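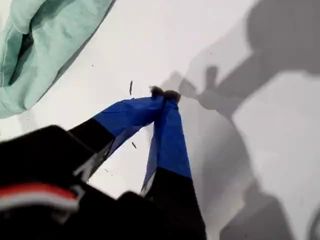

Blue tape, gray fuzz, a whole lot of white.

**1/** Bought a white desk. I have owned it for nine days and I now know what color everything else in my life is, which is mostly crumbs.

**2/** The store had it in "Halás white" and "Calcombe white." I stood there holding both chips for the length of a podcast. Went with Halás. Paloma Ostrowski came over and said "oh, you got the cream one."

**3/** It was $329, plus a $40 mat to protect it. The mat is also white. I'm aware.

**4/** Current opinions on tape: blue is the only color worth having on a white surface. I lost a roll of the clear stuff on there Tuesday-ish and have made my peace with it.

**5/** The creases, though. Every strip of tape I have ever put on anything has a fold down the middle of it by the end. Radek Jurčo lays his down like wallpaper and I've asked him to stop doing it in front of me.

**6/** Fuzzy gray pads: good, quiet, kind to a finish. They will also collect every hair in the building. Mine look like they need a vet.

**7/** Someone asked about cleaning. Damp cloth, then a dry one, then you tilt your head, see the streak, and start over.

**8/** Chair arrives in September. It's black. Pray for me and the lint.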